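3.2 Where the folding happened, and what the garment did to us

I should say up front that I'm not a textile person. I came to this from studying how people do chores, and before this project I had folded shirts my whole life without giving it a minute's thought. So when Rozália Šťastný suggested we spend most of a paper on how a dark garment sits on a table before anyone folds it, I laughed at her (sorry, Rozália). She was right, and this section is where I try to explain why.

First, the setup. We wanted a spot where the only thing asking for your attention was the cloth, so the table got black sheeting hung around it, held up along the top with little black clips. The tabletop is pale yellow and it makes a dark garment really easy to find, at least as far as its outline goes. Finding the parts inside the outline is a whole other story, and I'll get to that. The big bubbly letters on the back sheet stayed up for the whole thing. I got very fond of them!
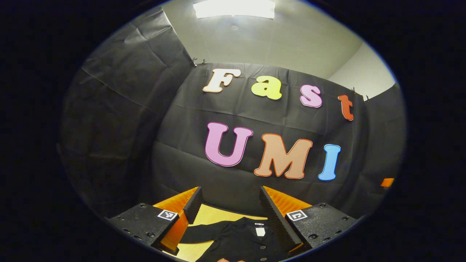
Figure 2. The folding table with its black surround and a black garment on the tabletop, in two views.

We had 60 starting layouts in the Purna set, which is what we call the dark garments. The light ones are the Hurell set and they show up in Section 4. For every layout, one of us dropped the garment on the table from chest height and then left it alone. No smoothing, no tugging a sleeve out to be helpful. Vilém Procházka kept breaking this rule without noticing, and we had to redo his first morning. I've come to think that says something about how deep the habit goes. Most of us can't put a shirt down on a table without giving it one little pat.

Then came the sorting. Each layout got looked at by two people working apart from each other, and each of them wrote down three things: where the collar was, which side was up, and whether the sleeves were under the body, over it, or bunched up somewhere beside it. With light cloth this was almost boring. You get shadows inside the wrinkles, the seams show, and you can trace a cuff back to its shoulder with your eyes. With black cloth the wrinkles sort of swallow each other. Ánh Bạch and I disagreed on one layout for so long that we went and got lunch, came back, and found we had each switched to the other's answer.

What saved us, over and over, was the collar. If it was turned up or folded over enough to show some of the inside of the neck, people got the rest of the garment quickly, because a lining will often catch the light a bit differently from the outer cloth. Your eye lands on that and then the whole thing kind of assembles itself: neck there, so shoulders there, so the lump down at the other end has to be hem and sleeves. When the collar had landed face down we were guessing, and our notes from those layouts are full of question marks and one or two rude words.

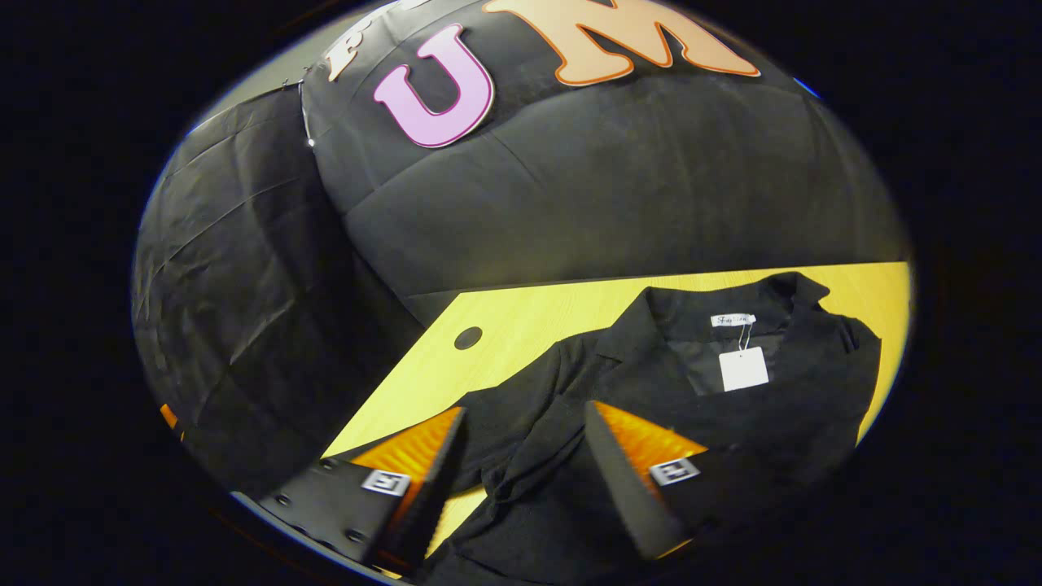
I'd expected the sleeves to be the hard part. Everybody did. Eduard Pešek had even written a draft of this section called "The Sleeve Problem" before we had a single layout done, and it was a good title, so I'm a little sad about it. But a bunched sleeve isn't much trouble once you know where the neck is. You pick up the shoulder, lift, and the sleeve mostly drops out by itself. What you can't do is pick up the shoulder when you've mistaken it for the hem, and that's the mistake we made most on the Purna set. I made it more than anyone.

One more thing about the surface. We tried a dark felt cover on the table for 10 of the layouts, thinking the extra grip would keep the cloth from sliding while we folded. It did do that. It also made the edges of the garment so hard to find that Dušan Slanina folded a corner of the felt in along with the shirt, and he was pretty pleased with how thick and even the result felt until he tried to carry it away. We went back to the bare top after that. A bit of sliding is fine, and you learn to hold the far side down with your other hand.

The sorting rules we ended up with are short. Look for the collar before anything else. If you can see into the neck, start from there and work outward. If you can't, lift the garment near the middle, let it hang for a moment and put it back down, then look again. We allowed one lift per layout and logged it as its own step, so the times in Section 4 include it. Layouts where both people still disagreed after the lift were kept in the set and marked as open, and they're listed separately in the appendix with both sets of notes.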